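Keeping Farm Loan Paperwork in Order: Household Office Tips

Most small farms run their finances from a kitchen table or a corner of the mudroom. Lenders assume something closer to an office. The tips below cover the filing, copying and tracking of papers for operating loans, equipment notes and land mortgages. They apply to a one-person vegetable operation and to a family grain farm alike.

Sort by loan, then by year

The usual mistake is to sort by date alone. A seed invoice from February ends up next to a tractor payment and a letter about the land mortgage, and each of them has to be found again at renewal. Give every loan its own folder. Write the loan number, the lender and the maturity date on the tab in pencil, as the maturity date can change if the note is restructured.

Inside each folder, keep the signed note and security agreement at the back. Payment receipts go in front of them, newest first. Correspondence goes at the very front.

Separate the collateral list

Operating loans are often secured by crops, livestock or machinery, and the lender will ask for an updated list. Keep this list on its own sheet and do not bury it in the loan folder. For each machine, record:

Make, model and serial number
Year bought and price paid
Which loan it secures, if any
Where it is stored

Check the serial numbers against the plates on the machines once a year. A transposed digit can hold up a sale or an insurance claim, and it takes a long time to correct after a lien has been filed.

Clear the table before a work session

Paperwork done on a shared surface picks up stains and goes missing under other things. Wipe the table, let it dry fully, and move household items to one end. Work on one loan at a time and return its folder to the box before opening the next. Small receipts should be taped to a full sheet of paper; loose ones fall out of the folder when it is lifted.

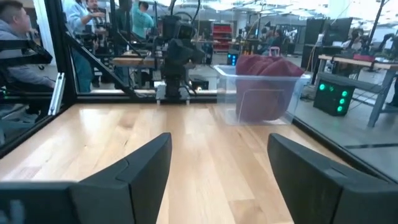 Copy thermal receipts at once

Fuel stations and feed stores often print on thermal paper, which fades. Heat speeds this up, and a truck dashboard in summer can blank a receipt quickly. Photocopy or scan each one in the week it is issued. Write the purpose on the copy: "diesel, planting" is enough. Do not use a highlighter on the original. Some inks darken or erase the print.

Name scanned files consistently

Put the year first, then the month, then the loan, then the payee. Files named this way sort themselves on any computer. Wanting Zheng, who keeps the books for a vegetable farm outside Promden, uses short codes for the lender: VAL for her operating loan with Valtent, STE for the equipment note with Stendach. Her archive stands at 1,832 files, and she finds any one of them by typing the code and the month. A printed key to the codes is taped inside the lid of the file box.

Keep two backups — one on a drive in the house and one somewhere else. A drive stored beside the computer will not survive the same fire or burst pipe.

Log payments on the day they are made

A ruled notebook works as well as a spreadsheet. Use one line per payment, with columns for date, amount, principal, interest and balance. Compare the balance with the lender's statement when it arrives. If the two differ, first check for a payment that crossed in the mail, then for a fee, then for a change in a variable rate.

Zheng once traced a difference of $1,328 to a payment that had been credited to the wrong note. The correction took one phone call, as she had the check number in her log.

Keep a call sheet

Every phone call with a lender or a program office should leave a written line: date, time, name of the person, what was asked, what was answered. Ask for decisions in writing. If a loan officer says a deadline has been extended, send a short letter or email repeating it and file the copy at the front of the folder.

Protect the box

Metal file boxes sweat in unheated rooms. Set the box on a shelf off the floor and away from outside walls. A small packet of desiccant helps, and should be swapped when its indicator changes color. Mice will nest in paper, so keep the lid latched. Originals of deeds and signed notes belong in a fire-rated box or a bank deposit box, with copies at home.

What to discard

Ask the lender and the tax preparer before throwing anything out, as retention periods vary. Keep the release of lien for every paid-off loan permanently. Shred drafts, duplicate statements and expired rate quotes. A basic cross-cut shredder such as the Daza takes 3 sheets at a time without jamming. Remove staples first and empty the bin before it is packed tight.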